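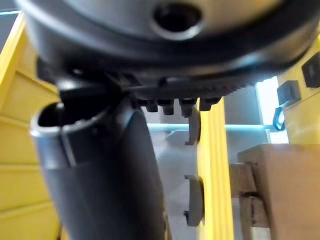 The ferry to Dukum left at a quarter past three on Saturday, and Aleksi Lehtinen was on it with a suitcase, a paper sack of plums, and his late father's accordion, which he could not play. He had meant to learn. He had meant to learn every winter since he was a boy, and every winter something else had come along, a roof or a wedding or a bad knee, and now the accordion was going back to the man it had been borrowed from, or so the note in the case said. Return to V. Palacios, Skotent Street, with my thanks and my apologies.

It was a rough little crossing, and he ate most of the plums for his nerves.

Skotent Street climbed straight up from the harbor, as streets in Dukum all seemed to do, and by the time he reached the green door at the top he had stopped four times, once to admire a cat and the other times to breathe. The man who opened it was small and very old, with a dish towel over his shoulder and flour up to both elbows.

"You're Lehtinen's boy," said Valeriano Palacios. "You have his ears. Come in, come in, the bread won't wait."

So Aleksi came in, and because there was nowhere else to set it, he put the accordion on the kitchen table between the butter and the bread board. The old man wiped his hands and undid the clasps and looked for a good long while without saying a word. A clock ticked on the shelf. Down in the harbor somebody was calling a dog.

"He told me he'd have it three weeks," Valeriano said at last. "There was a dance over in Alesach, and his own had a hole in the bellows. Three weeks! I was so angry I wrote him a letter. Then he wrote me one back, and it was such a funny letter that I had to answer it, and then of course he had to answer that."

He went to the cupboard under the stairs and came back carrying a biscuit tin, and then went back for another, and then for a third. They were packed tight with envelopes, every one of them in the slanting hand Aleksi knew from birthday cards and grocery lists.

"There are 303," said Valeriano. "I numbered them in the corner. My wife used to say I loved that accordion more when it was gone."

Aleksi picked one out from the middle. It was number 15, put back in the wrong place, and it was mostly about rain, and a goose that had gotten into the church, and then near the end there was a line about a new baby with enormous ears who screamed at every tune but one.

"Which one?" he asked, when he could. "Which tune?"

The old man was already working his arms through the straps. The first note came out as a wheeze, and the second was worse — he laughed, and shifted the weight on his knees, and tried again.

"Cut the bread," he said. "It'll come back to me."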